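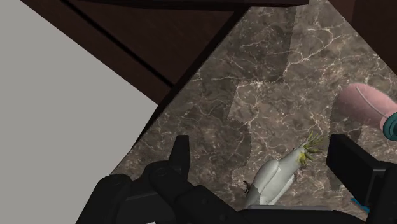
Veined marble worktop beside dark brown wood (computer rendering)

Reference > Building materials > Stone > Worktops

Contents Overview Properties Fabrication Care See also

Marble worktop

A marble worktop is a flat slab of marble fixed over a cabinet, table frame or other support and used as a working surface. Marble is a metamorphic rock formed when limestone or dolomite recrystallises under heat and pressure. It consists mainly of calcite, less often of dolomite, and is softer than granite and most quartz-based composites. In the stone trade the word is used more loosely and may cover any carbonate rock that takes a polish.

Properties

Calcite has a hardness of 3 on the Mohs scale and can be scratched by a steel knife. It also reacts with weak acids. Lemon juice, vinegar and wine dissolve a thin layer of the surface and leave a dull mark known as an etch. Etching is distinct from staining, in which a liquid passes into the pores and changes the colour of the stone. A sealer slows staining but has little effect on etching.

Colour depends on impurities present before recrystallisation. Iron oxides give yellow, brown and red tones, and carbon-rich matter gives grey or black. Veins mark former fractures or layers of other minerals, and may be weaker than the surrounding stone.

Thickness and support

Domestic slabs are commonly cut at 20 mm or 30 mm. Thinner stone is bonded to a backing board. In her handbook for fitters, Paula Matei advises a limit of 200 mm for an unsupported overhang in 30 mm stone, and less where a vein runs parallel to the front edge. Cut-outs for sinks and hobs are the usual point of failure - the narrow strips in front of and behind the opening carry little load and are often reinforced with a steel or glass-fibre rod set in resin.

Where stone meets timber, a small gap is left and filled with a flexible sealant. Timber swells and shrinks across the grain as humidity changes, whereas marble moves very little.

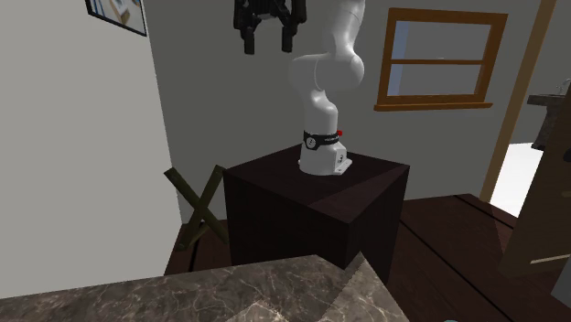
Finishes

A polished finish is produced with successively finer abrasives and shows the colour most strongly. A honed finish is stopped at an earlier stage and is matt, so that etching is less visible. Zlatko Gashi, in a survey of 83 kitchens in Hillberg, recorded honed stone in just over half.

Care

Marble is cleaned with warm water and a neutral soap. Descalers and abrasive creams are unsuitable. Light etching can be removed with a polishing powder, while deeper marks need to be ground out and the area refinished.

See also

Limestone - Soapstone - Terrazzo - Stone sealer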